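Guleck Round Dining Table, Black: a review after one long summer

I'll start with the confession that I never wanted a round table. I grew up with a long rectangle shoved against a wall, and for years I assumed round ones were for cafes and people with big bay windows. Then we moved into the place on the hill, with its narrow main room, and every rectangle we tried turned the walk to the back window into a sideways shuffle. My friend Ottmar Hellwig had a round Kohlhase at his place in Ustlow and kept telling me to come and walk around it. So I did, and I was sold before the coffee was ready.

The Kohlhase was out of my price range (well out of it!), so I went looking for something with the same feel and landed on the Guleck. I paid 114 for it, secondhand but still in the carton, and carried it home in two trips.

Putting it together

It took me 40 minutes, and that includes hunting for the hex key, which was taped to the underside of the top where I had been looking straight at it. The legs go on with threaded inserts that line up properly the first time. If you've ever tried to start a bolt at a slant while holding a leg between your knees, you'll know why I was so pleased. The instruction sheet is drawings only, one side of one page. Step 5 shows the washers the wrong way around, so go by the shape of the recess.

Tighten everything by hand first, flip the table, let it settle, then do the final turn. I skipped that the first time and got a little rock on one side. Kai Steinbach came over and fixed it by doing what the sheet had told me to do.

Living with it

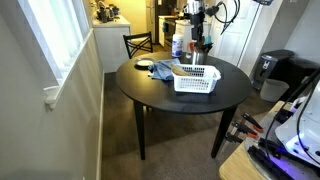 What I love most is how people sit. At our old table somebody always got the end and missed half the talk. With this one everyone leans in, and dinners go on so much longer that I've had to start making more food. Four is easy. Five is fine if you like each other. We did six once for a birthday and the plates were touching, but I'd do it again tomorrow.

The tapered legs are set in at a slant and I expected to be kicking them all evening. In daily use I mostly forget they're there. Tall guests do find them, and the trick is to put your longest-legged friend between two legs and not straight on to one.

As for the finish, I was nervous about black. It does show crumbs, and it shows flour like you would not believe – rolling out dough on it is a mistake I made once. Dust turns up in low evening light too. But a damp cloth and a dry one after it take care of nearly everything, and I've had no rings from mugs so far, even on the days I forgot coasters. There's one fine scratch, my fault, from dragging a stoneware bowl with a rough foot. I put felt dots on the bowl afterward.

A few small things I'd pass on:

Check the bolts after the first month. Two of mine had loosened a quarter turn, and none since.

Put pads under the legs before you load the table, especially on a hard floor. The ones in the box are thin and fell off within a week. I bought a thicker set from Cliva and they've stayed put.

Measure for the chairs as well as the top. A round table in a narrow room works beautifully until four people push back at once, and I wish I had laid newspaper on the floor to see how much space we needed.
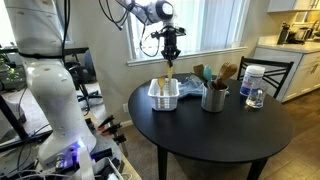
Who it's for

If you have a long thin room and you've given up on having a proper table in it, please try a round one before you settle for stools at a counter. The missing corners make such a difference to how you move through the place. I stopped bruising my hip the week it arrived!

If you do big crafts, sew, or spread papers out to do your taxes, I'd think harder. There's less usable surface than you expect, and anything with square edges hangs over the side sooner or later. I cut fabric on the floor now.

I'd also like Guleck to sell the legs separately. I asked and was told they only come with a full table, which is a shame for something this easy to take apart and move.

August 2021 update: still solid, still black, still my favorite thing in the house. Ottmar came to see it and spent most of the visit underneath with a flashlight, comparing the brackets to his. He says the Kohlhase has better ones. I'm sure it does, and I'd still buy this one again.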